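Hallbridge Late Show Archive: about this collection

Version 3, February 2018
Looked after by Tirta Ong and Ward Willems

What you will find in the folder

Hello, and thank you for downloading this. The collection gathers up listings, running orders and typed-out talk from the late evening phone-in programmes that went out on Hallbridge local radio, along with a smaller batch from the Starnumport station, which shared several of its presenters. It began as a shoebox of cassettes that Ward had kept under the stairs, and it has grown a good deal since then, mostly thanks to listeners who taped the shows off the air and were kind enough to post us what they had.

There are around 3,000 entries, taken from 107 tapes. Each entry is one segment of a programme, so a single evening might give you a dozen or more: the opening chat, the calls, the quiz, the traffic news read in a silly voice, and so on.

The files

segments.csv holds one row per segment, and is the one most people will want
tapes.csv lists the tapes, with their length and condition
talk/ has the typed-out talk as plain text, one file for each tape
presenters.txt gives the spellings of names we settled on, with nicknames
CHANGES.txt is what it sounds like

The columns in segments.csv are tape, side, start, end, station, presenter, kind and notes. Start and end are in minutes and seconds from the beginning of the side. If a presenter is marked with a question mark, we were guessing from the voice, and we would dearly love to hear from you if you know better. 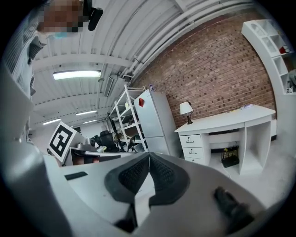
The typing up was shared between Prasetyo Raju, Yoga Sumampouw and Ikhsan Ong, who each have their own way of doing things, and I'm afraid it shows. Prasetyo leaves in every um and er. Yoga tidies them away. Ikhsan puts laughter in square brackets, and sometimes tells you who started it. We did talk about making it all match, but that would have meant going back over everything, and we wanted to get it out to you (it was already promised for October!).

Music has been left out completely, as have the adverts, though you will see a row marked "break" where they were. Callers appear by first name only, and we have taken out phone numbers, street names and one very long story about a neighbour's hedge.

Known problems

Fourteen of the tapes run slow, so their timings drift towards the end of each side.
Tape 40 has two different programmes on it, one recorded over the other, and the join is a mess.
The Starnumport rows use the older names for kinds of segment, so "competition" there is the same as "quiz" elsewhere.
Accented letters may come out oddly if you open the files in an old spreadsheet program. Choosing UTF-8 when you import them usually sorts it out.

Using it

You are welcome to use the listings and our notes for study, for writing or simply for the pleasure of it, so long as you mention the archive by name. The words spoken on air still belong to the people who said them and to the stations, so please ask before you reprint long stretches. The little search tool, Uibo, is kept separately and has its own readme. It expects the folder names exactly as they are above, so do leave them alone if you plan to use it.

Corrections are best sent through the Clavum page, with the tape number and side. Ward reads them all, usually in one long sitting with the tapes beside him, so a reply may take a few weeks.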